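About Tirka

Hi, and thanks for clicking on the page most people skip! Tirka is a small soccer site about the national teams that don't get much attention in English. I started it in a July with no big tournament on and way too much free time, after I'd spent a whole evening trying to find a decent report on a friendly and came up with a final score and a misspelled goalscorer. That was it. So I wrote the report myself, put it online, and my brother-in-law read it.

These days there are two of us doing the writing, and almost 3000 people get the Friday newsletter (it's free, and it'll stay free). I cover squads, qualifiers and the under-21s. My co-writer does goalkeepers, mostly, and will fight you about near-post positioning.

What we write about: who got called up, who got left out, and why the coach might have done it. We try to watch the full 180 minutes of any two-legged playoff before saying a word about it, which sounds obvious, but you'd be surprised what a highlights clip leaves out. We don't do transfer rumors. We don't do player ratings out of ten either, after a very long argument about a left back that I still think I won.

The site runs on Vundoro, which is the little publishing tool we moved to when the old blog kept eating our comments. Older pieces are all still in the archive, though some tables came across looking a bit wonky. I'm fixing them, slowly! If you spot a bad one, send me the link.

We also put out a podcast, Bråten, every other week in season. It's mostly us talking over each other about set pieces. The music is by Cisenano, and yes, you can ask them for the full track (please do, they love it).

Money: a few readers chip in each month and that covers hosting and match streams. No betting ads, ever. We get asked a lot, and the answer's the same each time.

Want to write for us? Pitch me a team you already watch. A couple of lines is plenty, and I answer everything, usually after the late games.

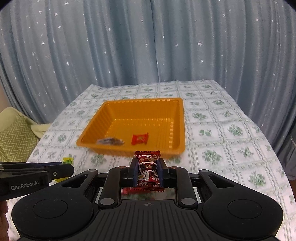
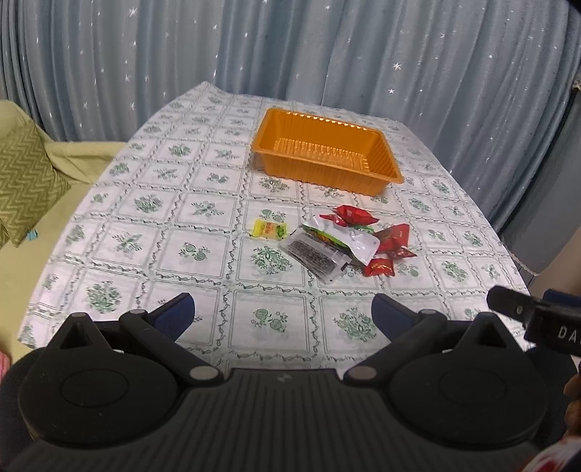 Snacks on the green-and-white tablecloth.

Page last updated Wednesday, April 16, 2025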